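Flerkholm 6 mil vinyl gloves – OK with acetone?

Rawan Saab
The box lists an AQL of 4.0 but no chemical rating. Can they be used for wiping parts with acetone, 5 minutes at a time?

Pedent
No. Acetone goes through thin vinyl very quickly. Use butyl and check the breakthrough time on the data sheet. AQL covers pinholes only – it says nothing about permeation.

Wallin
I double up nitrile and change often. No trouble so far.

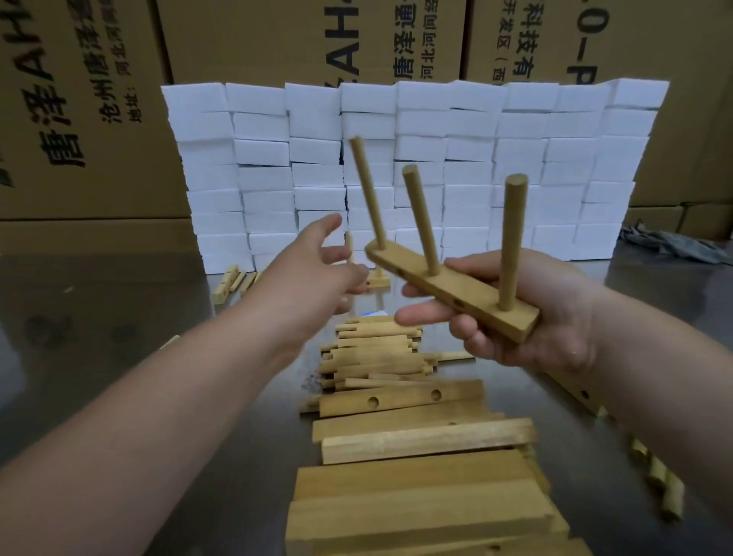
Peg rack, held in the right hand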